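3.2 Gathering demonstrations in simulation

All demonstrations used in this paper were gathered in the Nultent simulator, which we set up to match the two-arm bench described in Section 3.1. The task is simple to state. A can and a ball lie on a bare table, and the operator has to pick up the one named in the instruction, lift it clear and hold it until the trial is closed. We kept the task small on purpose, as our interest is in how the choice of examples affects what is learned, and a longer task would have made that harder to read.

Each arm carries its own wrist view, and a third view covers the whole table. The wrist view is fixed to the body of the gripper, so the fingers stay in much the same part of the image while the table moves past them. Figure 2a gives this view with nothing else in sight.

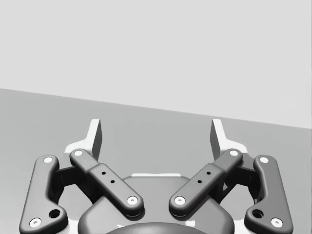

Figure 2a. Wrist view with the gripper open and no object in view.

Views like this one matter more than we first thought. In an early round, operators began recording only once the object could be seen from the wrist, and the learned policy had no useful habit for the part of the reach before that. Abdul-Rahman Quansah then changed the recording rule so that every trial starts from the rest pose, and the early trials were thrown away.

Start positions were drawn by a short script written by Khurram Sethi. It places the two objects anywhere within reach of at least one arm, and rejects a layout if they overlap. The script also picks the colour of the ball and the direction of the light. Shadows were left switched on throughout, as they are a large part of what changes between one wrist view and the next. 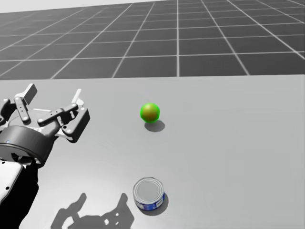

Figure 2b. View of one arm, gripper open, with a green ball and a can on the table.

Two operators, Naa Adjei and Iddrisu Frimpong, gave all the demonstrations by means of a pair of Braren hand controllers. Each had an hour of practice before any trial was kept. They were told which object to pick up but not which arm to use, and they were free to change their minds part of the way through a reach. We did not ask for smooth or quick motion. Trials in which the object was dropped were kept and marked as such - they are left out of the main training set but used in Section 5.

The third view looks along the table from behind the arms. It was shown to the operators on the main screen, with the two wrist views in smaller windows underneath.

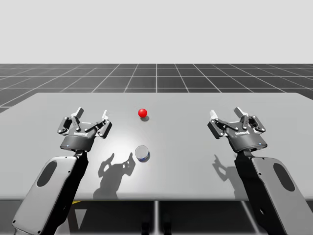

We recorded 1084 trials in all. Of these, 76 were removed because one of the three video streams had stopped early, a fault in our logging code which was mended in March. From the rest we drew a fixed set of 300 for testing, chosen at random, and this set was not looked at again until the final runs. The same split is used for every method compared in Section 4, the Etdale baseline included.

Labels were added after recording. For every trial, Hạnh Đồng marked the first moment at which both fingers touched the object and the moment at which it left the table. Contact can be read from the simulator state, but the raw signal flickers when a finger slides along the side of the can, and hand marking gave cleaner start and end points. A second pass over part of the data, done without sight of the first set of labels, agreed closely except where the grasp was made and then loosened. 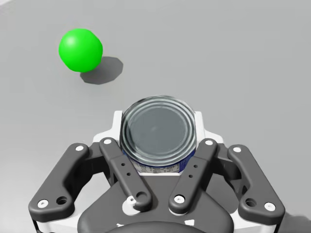
The can was the harder of the two objects to label. The inner links of the gripper hide much of its side, so the moment of contact has to be judged from the way the can shifts between the fingers, and the third view is often of more help than the wrist view. For the ball the wrist view was nearly always enough.

The stored record for a trial holds the three video streams, the joint angles of both arms, the opening of each gripper, the instruction and the two labels. No depth data is kept. Files follow the layout used by Abubakari, with one added field for the layout seed, so that any start position can be built again exactly.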